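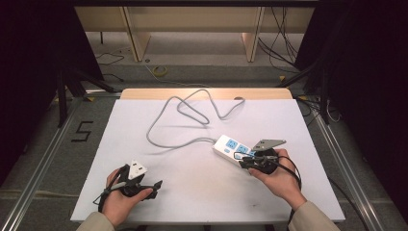 Station 5 and the cord problem: a line lead at Mudport on teaching the handling cell

Kesteck Review, Dec 26, 2019

Mudport refurbishes and repacks small electrical goods for rental fleets. Power strips make up the largest share, and until November every one of them was coiled, tied and boxed by hand. The company is now preparing an automated cell, supplied by Drolarico, to take over part of that work. The motions are being taught by the same operators who used to do the packing, working with a pair of hand-held grippers in place of bare fingers.

We spoke with the line lead responsible for the teaching stations. She has worked in packing for most of her career and asked that her name be left out.

She began with the cord. "The strip itself is a rigid box. You can pick it up at either end, or in the middle, and it behaves. The cord does something different every time you put it down. It has memory from the last coil, it crosses over itself, and the plug ends up wherever it ends up."

For that reason the operators do not straighten the cord before they start. The strip is laid on the table at whatever angle it lands, and the run begins from there. "Early on people tidied up first. It's a habit, we all have it. Then the recordings only covered tidy cords, and a returned unit never comes out of the bin like that."

The quota is 200 accepted runs per operator per week. A run is rejected if the strip is dropped, if a gripper closes on a socket face, or if the plug goes over the edge of the table. In the first week the station accepted 59 percent of runs. She would not give the current figure but said it was high enough that rejected runs are now reviewed one by one.

Asked what the grippers are like to use, she was direct. "Slow. You lose your fingertips. With my hand I know the cord is slipping before it slips. With these I have to look." New operators tend to squeeze too hard and to hold their elbows out, which tires the shoulders. Mudport limits teaching to 150 minutes per shift, split into blocks, and the remainder is spent on inspection or on the manual line.

The limit was negotiated. The original plan from Drolarico assumed full shifts. "We tried it for three days. By the afternoon the motions were bad, and bad motions are what you'd be teaching. So there was a technical argument as well as a comfort argument, and the technical one went through faster."

The change in job content is harder to settle. Packing was paid by the piece. Teaching is paid by the hour, at a rate set between the old base and what a fast packer could earn. Slower packers gained by it and the fastest ones lost. Two of the fastest asked to go back to the manual line and were allowed to, on the understanding that the manual line will shrink.

"They were right to ask," she said. "One of them could do a strip in the time it takes me to describe it. At the teaching station that speed is no use, because we need the motion clean and we need both hands where the system can follow them. You're asking somebody to be worse at a thing they're very good at."

The cell is scheduled to handle 2,000 units a week once it is accepted. It will do the pickup, the first fold of the cord and the transfer to the tying unit. Testing of the earth connection stays with people, as does anything with a damaged jacket or a loose switch. Mac Mathúna, the rental firm that takes most of Mudport's output, has required a human check on every strip for the length of its present contract.

No positions have been cut so far. She was careful about how much weight to put on that. "What I've been told is that nobody goes during the contract. After that I don't know, and I've said to the crew that I don't know."

What she would change is the order of things. Operators were brought in after the table height and the reach had been fixed, and the table was later lowered – a half day of work that also meant discarding the runs recorded before it. She has asked to see the layout for the next station, which will handle extension reels, before anything is bolted down. The request is with Drolarico.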